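Questions on Pain Relievers and Blood Pressure: An Interview with the Loditz Clinic Pharmacy Service

Patients who take medicine to control their blood pressure are often surprised to learn that a common pain reliever can work against it. The pharmacy service at the Loditz Clinic has spent the past year reviewing how its patients use nonprescription products, and in May it changed the questions that are asked at every blood pressure visit. The lead pharmacist for the service spoke with the Akivness Health Bulletin on 9th September about the review, the drugs involved and what patients should raise with their own doctors.

The review covered 900 adults who were being treated for high blood pressure at the clinic. Each was asked to bring in every product taken in the previous 30 days, including those bought without a prescription. Staff then compared those products with the list held in the medical record.

"The record was accurate for prescriptions and poor for everything else," the pharmacist said. "We had patients whose dose had been raised twice in a year, and whose record did not mention that they were taking ibuprofen every day for a sore knee. That is information a prescriber needs before raising a dose a third time."

Ibuprofen and naproxen belong to the group known as nonsteroidal anti-inflammatory drugs, or NSAIDs. They relieve pain and swelling, and they can also cause the kidneys to hold on to salt and water. In some patients this raises blood pressure. They may also reduce the effect of several of the medicines most often prescribed to lower it, including diuretics and ACE inhibitors.

Asked whether an occasional tablet for a headache should worry a person with controlled blood pressure, the pharmacist drew a distinction between short and regular use. A single dose is unlikely to cause a lasting change in most patients. The service is more concerned with people who take the drugs daily for weeks, and with those who have kidney disease or heart failure. Patients in these two groups are advised to speak with a doctor before taking any NSAID at all.

The combination that receives the closest attention at Loditz is an NSAID taken together with both a diuretic and an ACE inhibitor or similar drug. "Each one affects the kidney in its own way," the pharmacist said. "A patient may do well on two of them for years. Add the third during a week of back pain, perhaps in hot weather when the person is not drinking enough, and the kidneys can be put under real strain."

Cold and flu products present a separate difficulty. Many contain a decongestant, which narrows the blood vessels and can raise blood pressure on its own. Some contain an NSAID as well. A patient who has been told to avoid ibuprofen may not look for it on the back of a box sold for sinus pressure, and the pharmacist reported that this was one of the most common findings of the review.

"People shop by symptom. The front of the package says sinus, or cold, or nighttime. The ingredient is in small print on another side, and we need to teach people to turn the box over." 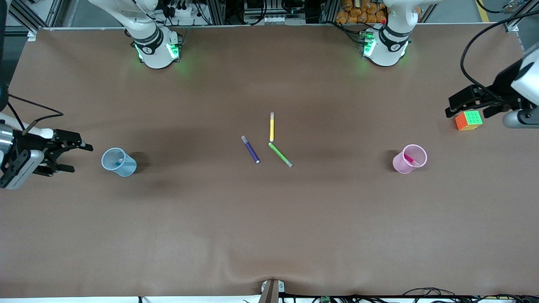
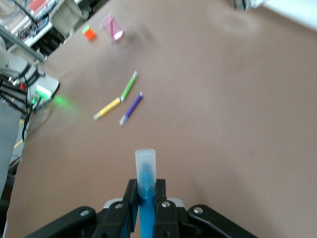 Ogunleye, writing in response to an earlier notice about the review, objected that patients are given this advice without being told what they may safely take in its place. The letter went on to say that a person with arthritis in both hands cannot simply be told to stop, and that a leaflet listing only products to avoid is of limited use to anyone in pain.

The pharmacist accepted the point. The first version of the clinic's leaflet did list only the products of concern, and it has been rewritten. The present version begins with a conversation about the pain itself: where it is, how long it has lasted and what has been tried. For many patients the first suggestion is acetaminophen, within the limits on the label. Those with liver disease, or who drink alcohol regularly, are told to ask before using it.

"I would not want anyone to leave with the idea that acetaminophen is free of risk," the pharmacist said. "It is present in a great many combination products, and it is easy to take it from two boxes at once. There is also evidence that regular daily use at higher doses can raise blood pressure in some people. We ask about it in the same way that we ask about ibuprofen."

A daily total of 1000 milligrams means something quite different from the same amount taken several times over, and the service now records both the size of each dose and the number of doses per day. Previously, staff wrote down the name of the product and little more.

For pain limited to a hand or a knee, an NSAID gel may be considered. Less of the drug reaches the bloodstream from a gel than from a tablet, although some does, and the clinic still asks that it be added to the record. Physical therapy, heat and supportive splints are discussed as well. The pharmacist noted that waiting times for therapy remain longer than the clinic would like, and that this has a direct effect on how many tablets people take.

The interview turned next to low-dose aspirin. Patients sometimes stop taking it after reading a general warning about anti-inflammatory drugs, and the service regards this as a serious matter. Aspirin prescribed after a heart attack or the placement of a stent should not be stopped without the advice of the doctor who prescribed it. Ibuprofen can interfere with the protective effect of aspirin when the two are taken close together, so patients who use both are asked to review the timing with a pharmacist.

The new visit questions are supported by Pretinix, the record system used by the clinic. A prescriber who opens a request to raise a blood pressure dose is now shown the date on which nonprescription products were last reviewed. The request can still be completed if no review has taken place. The pharmacist said that a hard stop had been considered and set aside, as there are occasions when treatment should not be delayed.

Early results have not been published, and the pharmacist declined to give figures before the data have been checked. It is also too soon, in the view of the service, to say whether the questions have changed blood pressure readings. "We know that the lists are more complete. Whether that leads to better control is a different question, and we did not have a comparison group. I would be cautious about any claim beyond that."

Home monitoring was raised toward the end of the discussion. Patients who own an upper arm monitor are encouraged to take readings at the same time each day, seated, after five minutes of rest. Those who need to use an NSAID for a short period are asked to keep a written note of the days on which it was taken – the readings are much easier to interpret when that note is available. A patient who sees a sustained rise should call the clinic. Chest pain, sudden shortness of breath, weakness on one side of the body or difficulty speaking calls for emergency care, whatever the monitor shows.

The service plans to extend the review to patients with chronic kidney disease, using the same 30-day product check. Herbal products and supplements will be included. Licorice root, which is found in some teas and can raise blood pressure, was not asked about by name in the first round, and the pharmacist said that it will be in the second.

Patients of the clinic may bring their products to the pharmacy desk without an appointment. "Bring the boxes, including the ones at the back of the cabinet," the pharmacist said. "Please do not stop a prescribed medicine on account of something you have read, and that includes this interview. Call us first."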